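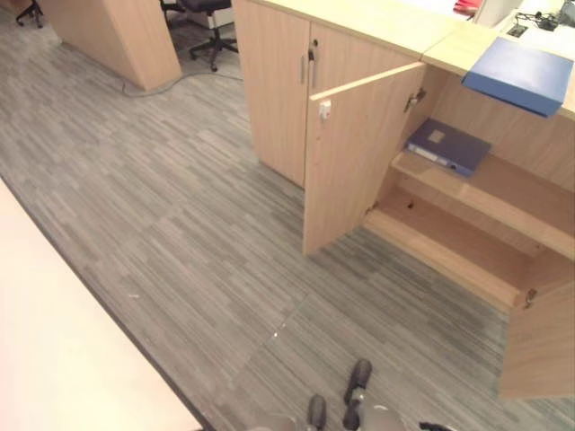
Clatisura cam lock for office cupboards

Sold singly or in a keyed-alike set of 4. Two keys with each lock. Fits wooden doors on reception counters, low cupboards and desk pedestals.

We'll be plain about what a small cam lock does. It keeps honest people out of the stationery. The maker's leaflet calls it "high security", and we've left that phrase off our own listing. Anyone with a decent screwdriver and a quiet ten minutes will get past it, so please don't keep the petty cash behind one.

Key codes: the maker lists 2,000 different codes. We have only ever been sent 126 of them, and two customers in the same building have ended up with matching keys. Ask us to check if that matters to you.

Turn: 90 degrees, key comes out in the locked position only.

Finish: nickel plate. The brochure says it never tarnishes. Our display lock has gone dull since July.

Fitting: measure the door thickness before you order. The old hole is often a bit oval, and the packing washer supplied is too thin to help much. Petronella Swanepoel in our workshop uses two.

Do you need it? If your present lock is only stiff, try a puff of graphite first. Oil gums up. If the key has gone missing but the number is stamped on the lock face, a spare key costs far less than a new lock.

Returns: unused locks only, with both keys. Keyed-alike sets can't be split.

Questions to Angus Kerslake at the trade counter.

Page last checked 17 Sep 2019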